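Turnwood group reports gains from marker-tracked hand-held grippers

Saturday, August 15, 2026

Researchers at the Turnwood lab have published results for Cliro, a method that trains two-armed manipulation policies on demonstrations people record with hand-held grippers. No robot is needed during recording. The pose of each tool is recovered from printed fiducial markers.
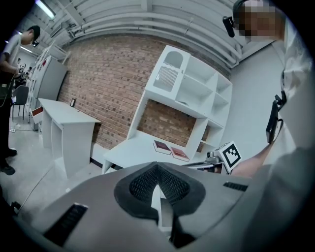

Hand-held gripper at the Turnwood site, with marker cube and shelving unit behind.

The data set holds 2000 demonstrations of shelf tasks, mostly moving books and cloths. Operators worked in a furnished room, and 300 of the recordings were held back for evaluation. Earlier work by the same group, released in February under the name Wi, used a single gripper and lost tracking when the operator's arm blocked the marker.

Cliro adds views from the other gripper and from the operator's head — three estimates that are merged before training. 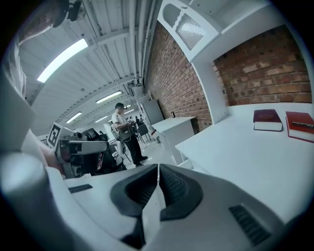 Merging reduced the number of discarded recordings from 114 to 26 on the held-out set. Most of the remaining failures involved fast wrist rotation close to a shelf panel, according to lead author Abdelilah Berrada.

"The calibration between the two tools is still the weak point," Berrada said. "If it drifts, both trajectories are wrong together." 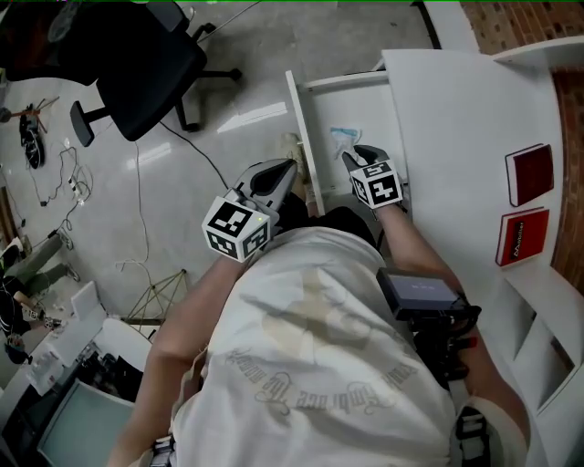
An operator with two marker-tracked grippers leans over a shelving unit holding two red books.

The policies were tested on Trirnon, the group's two-armed platform. Code will be released with the next revision of the paper — the recordings will follow separately.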